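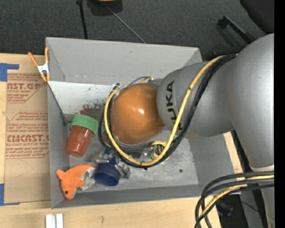
Speaker notes: bin picking in a shared workshop
Kiri Halliday, Horetstead, October 19, 2025

Opening. Give name, say the build is called Lulline. Two minutes at most, then straight to the arm.

Arm. KUKA, bought second-hand. Mention the floor loading check before anyone asks. Workshop rules: key switch off when the door is open.

Gripper. Orange ball on the wrist. It presses down on the object, the skin takes the shape, then we pull a vacuum and it stiffens. Weak points: flat sheet, anything wider than half the ball. PAUSE for questions on filling.

Cabling. Yellow and black, dressed outside the arm. Spend time on this. Wrist rotation is limited in software so that the loop never goes tight. Internal routing was priced and dropped.

Bin. Grey sheet metal with sloped walls, on a wooden table. Objects slide towards the flat floor. Orange spring clamp on the rim.

Test objects. Bottle with a green screw cap, plush fish, dark blue cylinder, crumpled wrapping. Soft, hard and awkward together. The wrapping is the one to talk about.

Results. 3,000 attempts logged since February, 1,913 good picks. Read the figures out slowly. Most misses were near the walls.

Costs. Skip if short of time. Spreadsheet is on the Eltska page.

Next: new skin, second bin. Questions.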